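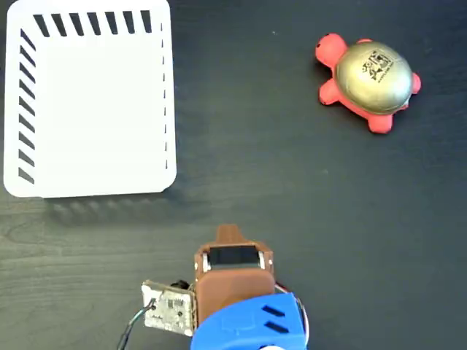 Sebastian at the table: the brown and blue gripper, the tray and the turtle.

About us

Sulia is a small shared workshop in Briltbridge where people build robots for the home and for learning. We are not a company in the big sense. We have a rented room on the ground floor, a yearly membership, two printers which are nearly always busy, and a long table for electronics. The most known of our projects is the robot arm Sebastian, and many visitors come to this page after reading about him, so we write about him further down.

How it started

My name is Mimoza Spahić and I opened Sulia in May, five years ago. Before that I repaired sewing machines and later packing machines, and in the evenings I was building a robot arm in my kitchen. It was my first arm and it was quite bad. The shoulder motor was too weak, so the arm could lift its own weight but almost nothing more, and the printed parts cracked along the layers each time I tightened a screw. My neighbors were patient with the noise of the printer. After one winter I wanted my kitchen back, and I also wanted other people to ask questions to.

I put a paper on the wall of the public library, with my phone number and the words "robot arm, need help, have tools". Four people called. With three of them I am still sharing the room today. The rent was too high for one person, but divided it became possible, and this is still how we work.

What we do

Most members come with their own idea. At this moment there is a curtain opener, a machine that feeds two cats at different hours, a plotter for large drawings, and a small wheeled robot that should follow a line through the corridor and mostly does it. Some members work alone with headphones, others talk the whole evening. Both is fine.

We give an introduction to every new member. You learn how to level the printer bed, how to solder a connector so that it survives movement, and how to crimp. Please do not be offended if you have soldered for many years and we still show it to you. We want that everybody has heard the same rules.

We also have a common project, which belongs to all members together. That is Sebastian.

Sebastian

Sebastian is an arm for the tabletop, and his work is sorting. He has to take a soft or uneven object from the table and lay it into a tray. It sounds small, but it has kept us busy for 17 months now, and I think we have learned more from it than from all the other builds.

The body of the gripper is printed in brown and the mount in bright blue. We are asked often about the colors. They are the colors which were left on the spools on that day, and later we became used to them, so the new versions are printed in the same. The circuit board sits on the side of the housing, where you can reach it with a screwdriver without taking the whole hand apart. In the first version it was inside. Every loose wire was then an evening of work, and I do not miss that.

The cables are still our weak point. A cable that bends at the same place will break at the same place, and we have tried sleeves, springs and longer loops. The longer loops are best so far, but they like to catch on things. If you have experience with this from your job, please come and tell us.

For practice we use toys, mainly the turtle with red body and gold shell. The shell is a big round dome, and the legs are short and stand out in all directions, so there are good and bad places to grip it. A wooden cube teaches the arm very little after the first week. The white tray has slanted dark stripes on its walls and we chose it only for its size, but later it showed us a problem: the software sometimes took the dark stripes for separate objects. We decided to keep the tray and to correct the software.

Our goal for this year is 300 practice pickups with the new hand before we change anything on it again. This is a rule I had to make mostly for myself. I like to redesign, and earlier we had never a version old enough to know its faults.

Gindex

Gindex is the name of our program and of the notebook that goes together with it. The program moves the arm and saves each attempt. The notebook is a paper one and it lies beside the keyboard. In it we write what the program cannot know: who was working, which screw was replaced, if the heating was off and the plastic felt stiff. A younger member wanted to move it all to the computer, and he has tried, but he writes in the paper notebook too now.

The part files and the program are free to copy. We ask only that you write to us when you find a mistake. There are mistakes, especially in the drawing of the wrist, where the holes on the left are a little too narrow and must be opened by hand.

Money and membership

A membership is 500 for a year, and it can be paid in parts. It covers the room, electricity, common tools and normal printing material. Special material you bring yourself. Students pay around half. If this is still difficult for you, speak with me privately – we have found a solution for people before, for example against cleaning or repair work.

We do not take orders for finished robots. We receive such letters quite often and we answer all of them, but we have neither the time nor the insurance for it.

Visiting

Guests are welcome on the open evenings. The next one is on 19th June, from six o'clock until the last person is tired. Sebastian will be switched on, and you may put an object on the table for him, if it is not heavy, sharp or dear to you. Children can come with an adult. Long hair must be tied near the machines, and drinks stay on the windowsill.

The entrance is through the yard, behind the bicycle stands. The bell does not work well, so please knock on the window also.

Contact

Write to Mimoza Spahić at Sulia, Briltbridge, or leave a note in the green letter box in the yard. I read the messages in the evening and I answer usually within a few days. You can write in English or in Bosnian, and short letters are just as welcome as long ones.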